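Why Does a Coat Rack Have Curly Arms? 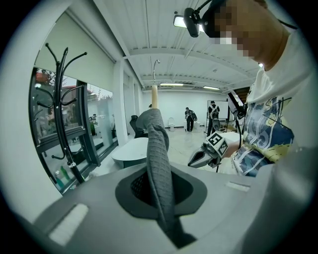
A black metal coat rack with curly hooks, right by the big window.

I love coat racks! Ours has one pole in the middle and arms that curl out every which way, kind of like a plant growing (or an octopus waving hello). So why the curls?

Try this. Hang your jacket on a straight stick that points down. Whoops, it slides off! Now hang it on a hook that bends up. The bend makes a little seat for the collar, and the jacket stays put.

One more thing: if you have 2 heavy coats, put them on opposite sides. All that weight on one side can make a rack tip over. Crash!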